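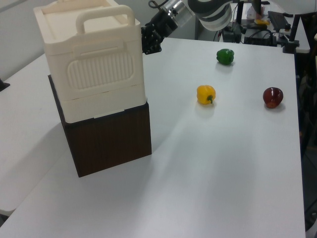 How should you store peppers if you haven't got room in the fridge? Keep them whole and dry in the coolest cupboard you have, and eat them within a few days.

That was more or less my whole project for the food storage module! Gayan and I had a box with a lid and a handle, a dark wooden one to go under it, and peppers in green, yellow and red. Titilayo wanted onions as well, but we only had 2,000 words to play with (I'd already written 4,000 in my notes, oops).

We tried the peppers in the wooden box first, then in the plastic one with the lid shut, three days each. I pressed the skins with my thumb every morning before lectures and wrote down how they felt, and my thumb isn't much of an instrument. Kirsten marked the draft and asked for weights, so I've borrowed Nuwan's kitchen scales and I'm doing the red ones again in August.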